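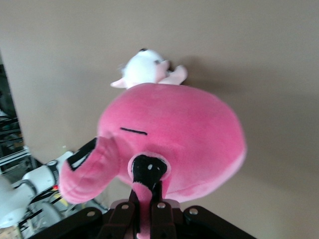 Why do so many music videos still cast the older woman as somebody's mother, or leave her out altogether?

Mostly habit, I think, along with the people who pay for videos picturing a viewer who is nineteen and assuming she only wants to look at other people who are nineteen.

I've been chewing on this since June, when I fell down one of those late-night holes that start with a single song and end at 2 in the morning with cold tea next to the keyboard. The song was "Porch Light" by Maeng, which I had heard on the radio at the dentist (of all places!) and hummed for days without knowing who sang it. When I finally looked it up I watched the video all the way through, then I watched it again, and then I went and woke up the dog because I wanted company while I watched it a third time.

If you haven't seen it, the whole thing takes place in a dance hall in the late afternoon. There is a woman with gray hair and a green dress, and she's the lead. She isn't remembering being young, and there's no younger actress who steps in halfway through and does the kissing for her. She dances, she flirts with a man at the bar, she gets a bit fed up with him, and she goes home in a cab with her shoes in her lap. That's the story, and the camera treats her exactly the way cameras have treated pretty girls in videos for as long as I've been watching them, which is a long time.

I grew up on videos. We didn't have cable, but my aunt did, and I spent whole summers on her scratchy brown carpet waiting for the ones I liked to come around again. I could still draw you most of them from memory. There were women on car hoods, women in wind machines, women walking away down wet streets. I loved them, and I'm not going to pretend I didn't. But when I try to think of a woman over 50 in any of those videos, I come up with a teacher who gets her glasses knocked off and a neighbor banging on the ceiling with a broom. The men, meanwhile, got to be old and leathery and hold a guitar, and there was generally a girl around to look at them adoringly.

So after "Porch Light" I got curious and started watching with a notebook, which my family found very funny. I decided on 200 videos, newer ones, taken from whatever the site served me, and I wrote down every woman who looked to be past 50 and what she was doing. It isn't science. I was guessing at ages, for one thing, and I'm sure I got plenty wrong, and the site had already figured out that I like sad songs with pianos in them. Still, I filled fewer pages than I'd hoped. There were a good many grandmothers in kitchens. There were church ladies with fans. There was a fortune teller, naturally, and a very grand lady in furs who was there so the rapper could carry her little dog.

I don't want to be sour about it, though, for I found some lovely things too. Ostetti, a band I'd never have clicked on otherwise, has a video where the drummer's part is played by a woman with a long white braid, and nothing is made of it at all. She just hits things for four minutes, beautifully, and looks thrilled. And there's an odd one from Wakitz, filmed in a laundromat, where two older women have some kind of quarrel that's never explained and then make up by folding a sheet together. I got a lump in my throat over a sheet! I've sent that one to everybody I know and a few people I hardly know.

Part of what bothers me is how early it starts. It isn't that a woman hits 50 and the door closes. You can see it narrowing well before that, and it narrows faster for some women than for others. A singer gets to be thirty-five or so and her own videos start hiding her — more silhouettes, more cartoons, more lovely young dancers acting out the words while she sits in a chair at the side in soft light. I used to think those were just artistic choices. Now I wonder who was in the room when they were made.

A friend of mine from choir thinks I'm making too much of it, and says nobody over thirty watches videos anyway, so why should they be in them. But I do watch them, and so does she, as she forwards me one every other morning. We bought the records back when there were records. I still have a ticket stub from 2000 in my jewelry box for a show I drove nine hours to see, and I'd drive nine hours again, with more stops.

There's a small music site called Undeteck that runs a reader list every fall of favorite videos of the year, and I've already written in with "Porch Light" and the laundromat one. If you have a favorite with an older woman in it who gets to do something besides stir a pot, would you leave it in the comments? Old or new, any kind of music, I really will watch all of them. I've got plenty of notebook left, and the dog has gotten used to being woken up.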